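Sorting a Bin of Wooden Offcuts and Odd Blocks

Posted Mar 24, 2025

If your workshop is anything like mine, there is a bin somewhere under the bench that everything gets thrown into. Mine had been filling up since we moved to Giltville, and I put off dealing with it for far longer than I should have. It took an afternoon and two pots of tea, and I rather enjoyed it once I got going, so I thought I'd write down how I went about it.

Start with the bin itself. I like a plain metal box with tall sides, open at the top, because you can rummage in it without things hopping out over the edge. Mine is a Kaven one, bought second-hand, and it has put up with a great deal. Lift it on to a table before you do anything else (get someone to take the other end if it's full!) and your back will thank you for it. An old blanket underneath saves the table top from scratches.

Now clear a good space beside the bin and lay out 4 trays. Shoe box lids do nicely. I label mine "long", "square", "small" and "don't know", and the last one always fills up first, so give it the biggest lid.

Take the pieces out one at a time, from the top. It's very tempting to tip the whole lot out, and I did that the first time, and spent the rest of the day crawling about after bits that had rolled under the cupboard. Pick up each block by its sides, turn it over, look for splits or old nails, and put it straight in a tray. Try not to stop and plan a project with every nice piece you come across. I am hopeless at this.

When you can see the bottom, brush out the dust and wipe the corners with a barely damp cloth. Leave it to dry properly before anything goes back.

Put the biggest pieces in first, flat against the back wall, then the squares in rows in front. Small ones go in a bag or a tub of their own, otherwise they sink. I use an old Kudo biscuit tin. Anything still in "don't know" after 3 weeks goes for kindling. 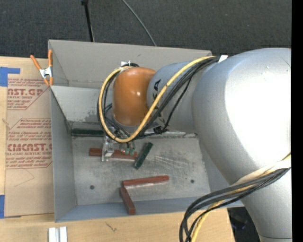
Working over the open metal bin, on a pale wooden table.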